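Cleaning and Sorting Secondhand Toys

Updated 8 February 2021

We take in used toys at our lending shelf in Morkidberg and send the surplus to the Fastport branch every March. The routine below works just as well at home with a bag of hand-me-downs. Set aside an afternoon, and leave the toys overnight to dry.

What you need

A dishpan or a deep sink
Mild dish soap
An old toothbrush and a soft cloth
Two or three bath towels
Clear bins with lids
Labels (we buy the Rurkance ones, 500 to a roll)
A notebook or a spreadsheet

Step 1. Sort by material

Empty everything onto a towel and make piles: hard plastic, wood, cloth, and anything with batteries. Take the batteries out now. If you find white crust in a battery compartment, put on gloves before you touch it and keep that toy away from the rest until you have dealt with it.

Throw out pieces that are cracked or have sharp edges. Paint that flakes under your fingernail is also a reason to let a toy go, especially an older one.

Step 2. Wash

Hard plastic goes in warm soapy water. Let it soak for 25 minutes, then scrub the seams with the toothbrush and rinse well. Bath toys and anything hollow should be squeezed out. If the water comes out with black specks, that toy goes in the trash.

Wood should not be soaked. Wipe it with a damp cloth and dry it right away. Cloth toys can go in a mesh laundry bag on the gentle cycle - check the tag first. For battery toys, wipe the outside only and keep the cloth well wrung out.

Step 3. Group the sets

Once everything is dry, put sets back together on a large table. Kitchen sets take the longest in our experience, as the food and the cookware usually arrive in different bags. Put pans with utensils, plates with cups, and food in its own group.
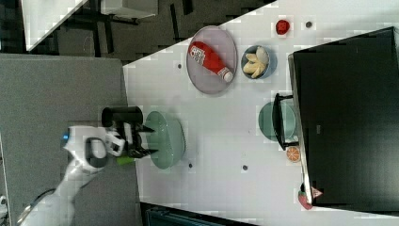

Green plate and black cup

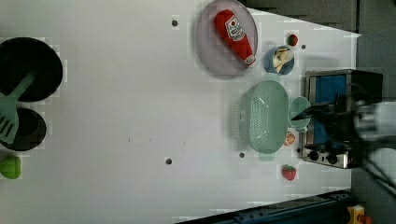 Pans, spatula, colander and fruit 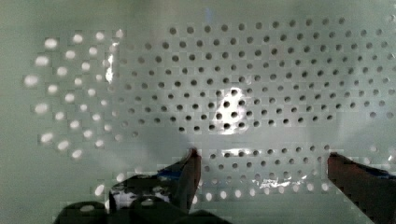 Step 4. Bin and label

Use one bin per set. Write the name of the set, the number of pieces and the bin number on the label, and stick it on the short end so you can read it on a shelf. Our numbers run straight on from the old card file, and the last bin we filled was 1653. At home you can start at 1.

Tiny parts go in a zip bag inside the bin. Keep sets with small parts on a high shelf, marked "Ages 3 and up."

Step 5. Keep a list

Enter each bin in the notebook with the date and anything missing. Check the contents against the list when a bin comes back. For bins that are headed to the Vương Street closet, write a V next to the number and tape the lid shut.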